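Order of removal for CPU, RAM and drive on a dual-socket Dell tower, and where to put the parts

2025-01-23
Posted by plineck_bench
15 shares

I am writing a bench procedure for a batch of 8 used workstation towers that came out of an engineering office in Kirnbridge. The work on each one is the same: side panel off, drive out, memory out, processor out, visual inspection, everything back in, then a boot test and a memory test. The machines go to Gralturcombe for resale in February, so I need a procedure that gives the same result each time regardless of who is on the bench.

The setup is fixed. The tower lies on its side on a slatted aluminum table with the open side up. A gray component tray sits next to it, to the left. The tray has molded slots and posts: the hard drive goes in one slot, the memory in a long groove near the front edge, and the processor gets a position between the two. The tray itself is good. My doubts are about the sequence. 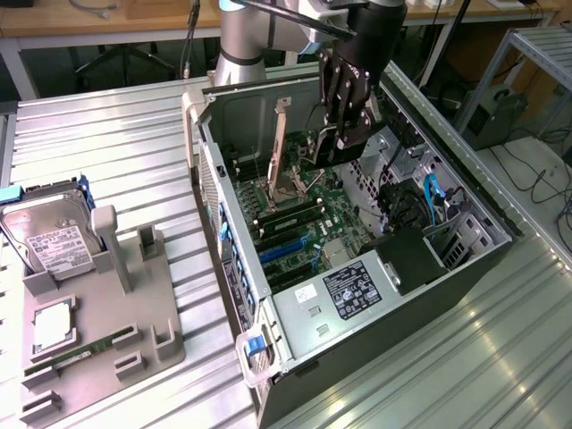 My present order is drive first, then memory, then processor. I chose it on the theory that the least fragile part should go first and the most fragile part should spend the least time out of its socket. Refitting is the reverse. A colleague uses the opposite order, processor first, and says it leaves more room. I don't see what room the drive takes away from the socket, as they are at opposite ends of the case.

Specific points I would like covered:

- Does the order matter electrically or mechanically once the power cord is disconnected?
- Is it acceptable to leave the socket open and uncovered while the rest of the work goes on?
- One tower, our tag 2488, booted with a memory error after refitting. The same module had passed before I took it out. Reseating it fixed the error, but I would like to know what I did wrong.
- Where should the side panel go? At present it gets leaned against a table leg and it has already picked up a scratch.

I have the service manual. It describes each removal separately and does not address doing all of them in one pass.

4 comments

figueroa_hw replied

Electrically the order makes no difference, provided the cord is out and the supply has been allowed to discharge. Press the power button once with the cord disconnected and wait for any standby light on the board to go out. Mechanically it makes a small difference, and I would change one thing in your sequence.

Removing the drive first is correct. The caddy takes more force than anything else in the job, and the force goes into the cage and from there into the chassis. You want that done while the processor is still clamped in its socket. With the processor already out, any tool or screw that gets knocked loose by the jolt has an open contact field to land in. Disconnect the data and power connectors before you pull on the caddy. SATA connectors without a metal latch will come out under load, but they can crack the plastic tongue on the drive when they do.

Memory second is also fine. On boards where the memory slots flank the socket on both sides, taking the modules out gives clear access to the socket lever. It also keeps the corner of a module from being bumped when the load plate swings up. If you only remove part of the memory for inspection, write down which slot each module came from. Population order matters on dual-socket boards, and a module returned to a slot belonging to an unpopulated processor will not be seen at all.
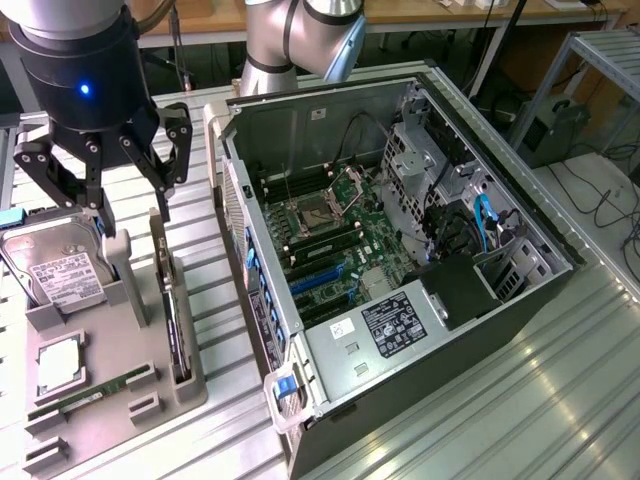
The processor comes last and goes back first. Release the lever by pressing down and slightly outward, then let it rise under control. Lift the load plate. Hold the processor by two opposite edges and lift straight up with no tilt. On a socket with spring contacts in the board, a slight rotation while lifting is enough to drag a corner across the contacts.

About leaving the socket open: for as long as it takes to inspect it, yes. For longer than that, no. If you still have the plastic pick-and-place covers, use them. If you don't, close the load plate over the empty socket without engaging the lever. It won't seal anything, but it will stop a dropped screw. I allow 15 minutes with the socket uncovered under a bench light and then I cover it, whether I have finished looking or not.

The processor should lie in the tray with the heat spreader up only if the position supports it by the edges of the substrate. If it rests on a flat floor, the underside pads are in contact with whatever dust is there. Check this on your tray. A land-type package will tolerate it, but the pads should be wiped with 100 percent isopropyl alcohol and a lint-free swab before refitting, and allowed to dry completely. Clean the old thermal compound off the top at the same time, and do it with the processor out of the socket and well away from the board.

On the memory fault in 2488, the usual cause is one end of the module seated and the other end one notch high. The latch on the low side clicks, the latch on the high side looks closed from above, and the contacts at that end are only partly engaged. Open both latches fully before inserting, line up the key, and press at both ends together until each latch moves by itself. If you have to close a latch yourself, the module is not down. Then sight along the top edge of the module from the side. It should be parallel to the slot over its whole length. Compare against an adjacent slot if you can't judge by eye.

I would add that step to the written procedure as a separate line with its own check mark. "Refit memory" on one line is too coarse and people tick it after the first click.
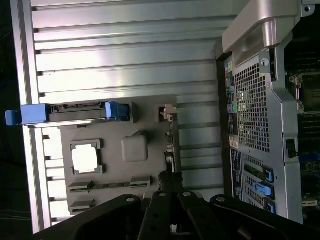 For the panel, lay it flat. Leaning it puts the full weight on one edge, and the hook features along that edge are what locate it when you close the case. If any are bent, the panel will appear to close and then rattle or refuse to latch. Outer face down on a foam sheet is the standard position. If it must lie inner face up on bare metal, wipe the surface first, as a single chip of swarf will mark brushed aluminum over the whole length it slides. Don't set the panel on top of the power supply end of the case to save space. It shifts whenever the case is touched.

Work the latch once with the panel off. It should travel freely and return. If it binds when off the case, it will bind worse when on it, and the next person will force it.

11 comments

kb_spares_counter replied

Order does not matter. I take out whatever is on top and have never had a problem. Ground strap on, cord out, start pulling.

The panel goes on the floor behind me.

2 comments

gralturcombe_receiving replied

I handle machines like these at the receiving end and most of what I send back is traceable to refitting, so I will add to the first reply and disagree with the second.

Leave yourself a fixed inspection point between removal and refitting, with everything that is coming out already out. At that stage look at the following and record the result against the machine tag:

- Socket contacts, under low-angle light, from at least two directions. A bent contact often shows from one side only, as a break in the reflection pattern.
- Socket frame screws. They should be snug. A loose corner changes the clamping force on the processor and produces memory channel faults that look like bad modules.
- Memory slot latches. They should stay open when opened. A latch that falls closed is worn at the pivot.
- Capacitors near the sockets, for domed tops or residue at the base.
- Chipset heatsink, for movement. Touch it lightly. Don't twist.
- Expansion slots, for debris. A scrap of label or a cable tie end in a long slot is common in machines that have had a graphics card pulled in a hurry.
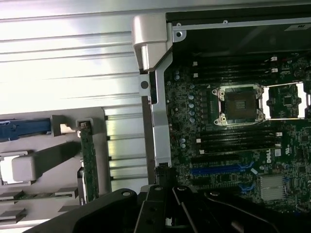
On a board with a second socket that is not in use, check that one too. It is often uncovered, it has usually been open for years, and a buyer who adds a processor later will find the damage for you. If your resale listing says the machine supports two processors, both sockets are part of what you are selling.

Regarding the memory error, I agree with the explanation above but would also rule out contamination. Holding the module by the gold contacts leaves skin oil, and setting it contact-edge down in a groove picks up whatever is in the groove. Handle by the short ends. Vacuum the tray between machines with an ESD-safe nozzle. If the error comes back on 2488 after a clean reseat, move the module to another valid slot and repeat the test. If the fault follows the module, replace the module. If it stays with the slot, inspect the processor socket before you condemn the board.

Refitting order I would write down:

1. Processor in, lever closed, then cooler with fresh compound, tightened in a cross pattern.
2. Memory in, both latches checked, top edge sighted parallel.
3. Drive caddy in until it latches, then data and power connectors.
4. Cables clear of fans and clear of the line where the panel comes down.
5. Loose items accounted for. The tray should hold nothing.
6. Panel on, bottom edge located first, then latched.
7. Cord in, boot, confirm installed memory and processor against the record, then start the full test.

Run step 7 with the tower standing upright, in its normal position. A marginal caddy or a cable lying against a fan can behave perfectly on its side and fail when the case is stood up. We had a run of those from another supplier and they all passed on the bench.

Put the machine tag on the tray as well as on the case. With one tray and one tower it seems unnecessary, but with a batch of identical towers you will eventually have two open at once.

6 comments

plineck_bench replied

Thank you. I have kept drive, memory, processor, split the memory refit into two lines, and added the inspection point and the upright boot. Foam sheet for the panel is on order. I checked the tray and the processor position supports the substrate at the edges. 2488 is back on test with the module in its original slot and I will add the result to this thread when the run is complete.

1 comment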